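Larano Rooms: progress report on the shared worktable trial
Prepared by Roxana Iordache for Josis, 2023-05-10

The grant paid for one table routine: everything used in a session goes back to a fixed spot before the next group comes in. We have spent $405 of it so far, mostly on cups, plates and small cases. I was doubtful in the proposal and I am still doubtful, though less about the cups.

The cups do their job. They are plain black ones, a little wider at the mouth, and people put pens in them without being told. The rest of the kit is less settled. The plates were meant for small loose items and the gray blocks were meant for nothing in particular - they came with the Utira order and have stayed on the table since. I would like to remove them. Stela Vlad would like to keep them until June, and for now she has her way.
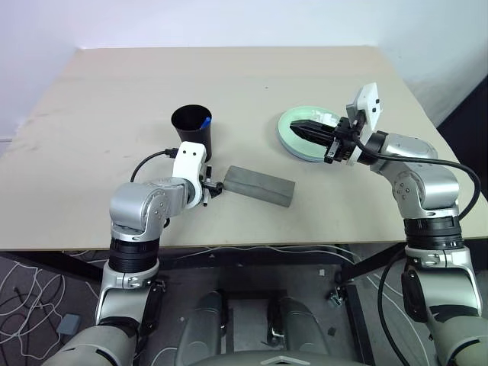
Table with cup, gray block and pale green plate.

Our log has six sessions in it. After two of them, the table matched the layout sheet. I would not read much into that, as the same group had the room both times and Yasir Siddiqui had reminded them at the door. Without a reminder, roughly half the items end up somewhere else on the table. The sheet itself may be part of the trouble. It has three zones on it, and the people I asked could name only the one for pens.

Markers are the weak point. A cup is easy to put a pen into and just as easy to leave standing behind a couple of markers lying on the tabletop. The hard gray eyeglasses case has the same problem: open, it takes up space the sheet gives to something else.
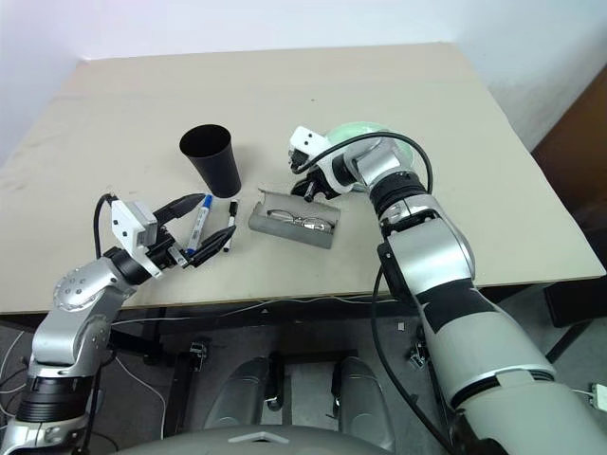

Erick Sang disagrees with me on the markers and asked that his view go in. He thinks one cup is too few for a table this size, and that people would put more away if there were a second one at the other end. He may be right. It would cost very little to try, and I have asked Echeverri for a price.

Still open: the second cup, the gray blocks, and a shorter layout sheet, which Joni Rautiainen is drafting. The next report is due in June.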